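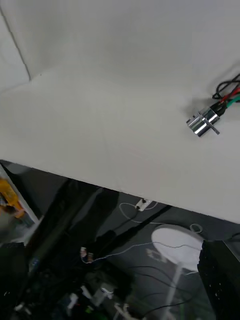

Most household and light commercial equipment is discarded for want of a part that costs very little. A motor stops turning, a lead frays where it enters its sleeve, a connector works itself out of its socket, and the whole appliance is sent for scrap. The repair workshop at Drekport was established to examine how much of this equipment might be returned to use, and under what conditions such work can be carried out safely and at reasonable cost.

The workshop occupies the upper floor of a former chandlery and is maintained by the Brallora Trust, which also supports the reading room and the evening classes in the same building. It accepts equipment from residents, from small firms and from the district's schools. In the year to July it received 1,365 items. Of these, 282 were found to have faults confined to the wiring or to a single connector, and it is to this group that the present article is chiefly devoted.

Evander Halliday, who has directed the workshop since its second year, regards wiring faults as the most neglected class of repair. "People are prepared to believe that a board has failed, and they are prepared to believe that a motor has failed," he observes. "They are slow to consider the few inches of wire between the two."

The procedure on receipt of an item is fixed. The equipment is disconnected from its supply and left for a stated period so that any stored charge may fall away. The casing is opened, and the position of each lead is recorded before anything is withdrawn. Only then is the harness removed and laid out on the bench, where it may be inspected along its full length. White worktops were chosen at the outset. A dark bench was tried and given up after a term, as black insulation and small screws were too easily lost against it.

A harness is examined first at its ends. The contacts are checked for discolouration and for any that have been pushed back within the plastic body. The wires are then followed by hand from one end to the other, with attention to the places where they have been bent sharply or pinched by a casing. Continuity is measured last. Roksolana Pavliuk, the senior technician, discourages trainees from reaching for the meter too early, having found that a reading taken with the wires at rest will often conceal a break that opens as soon as they are moved.
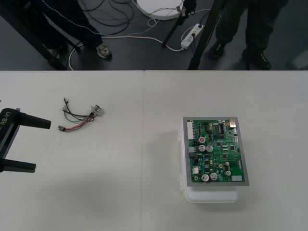

A wire harness beside a circuit board on its plastic enclosure, Drekport.

Colour is a useful guide to the function of a wire, though a limited one. Red and black are commonly given to supply and return in low-voltage assemblies, but the remaining colours vary between manufacturers and sometimes between batches. Trainees are therefore required to draw up a small chart for every harness, giving the colour and the position at each end. The charts are kept. The collection now fills two cabinets, and staff consult it when an item arrives with its wiring already disturbed by an earlier attempt at repair.

Where a harness is found to be sound, attention passes to the circuit board. Here the workshop proceeds with more caution. Boards are kept in their mounting wherever possible, so that they may be moved by the surrounding frame or casing without the fingers touching the components. Electrolytic capacitors, the small upright cylinders found on most power boards, are looked at for swelling at the top and for residue at the base. A header is examined for cracked joints on the underside, these being frequent where a heavy connector has been pulled out at an angle. Any board showing damage by heat is set aside for a second opinion, and many such boards are not repaired at all.

The question of spare parts is a persistent difficulty. Connectors that appear identical may differ in pitch by a fraction of a millimetre, and a near fit is more dangerous than none. The Trust has an arrangement with Stoltard, a supplier in the neighbouring district, under which short lengths of wire and small quantities of housings may be bought without a minimum order. Jeferson Bezerra, who manages the stores, estimates that some 40 types of connector account for nearly all of the demand. The remainder must be sought individually, or recovered from equipment beyond repair.
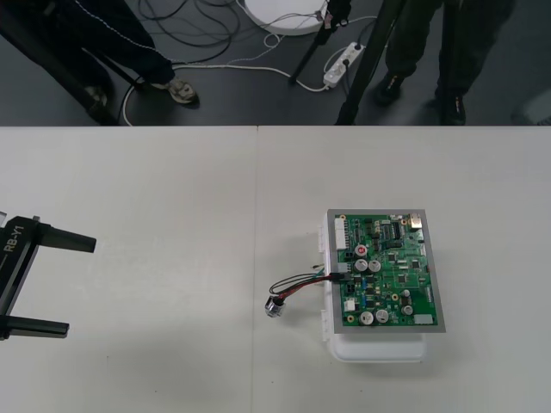

Volume 40, page 282

Recovered parts are subject to rules of their own. A board withdrawn from scrapped equipment may be retained for teaching, but it may not be fitted to an item that is to be returned to the public until it has been tested under load and signed for by a technician other than the one who removed it. Boards held for teaching are stored with their enclosures, an arrangement introduced by Nadiia Yatsenko when she took charge of the training course. In her view a student who has only ever handled a bare board will have little idea how it is held in place, and will be inclined to force a clip that ought to be released.

The course itself has been extended. Trainees formerly attended for a single term, which allowed time for the principles of fault-finding but very little for practice. They now attend for two. The second term is given over almost wholly to bench work, beginning with the removal and replacement of connectors and ending with the construction of a complete harness from a drawing. Petro Chornovol, who completed the extended course and has since joined the staff, considers that the making of a harness taught him more about faults than the mending of one.

The Trust intends to publish its wiring charts in printed form, under the title of the Teshome Index, once the descriptions have been made consistent. Copies will be placed in the reading room, and firms wishing to contribute charts of their own equipment are invited to write to the workshop office.

© Brallora Trust, Drekport. All rights reserved. Contact the editor | Back to top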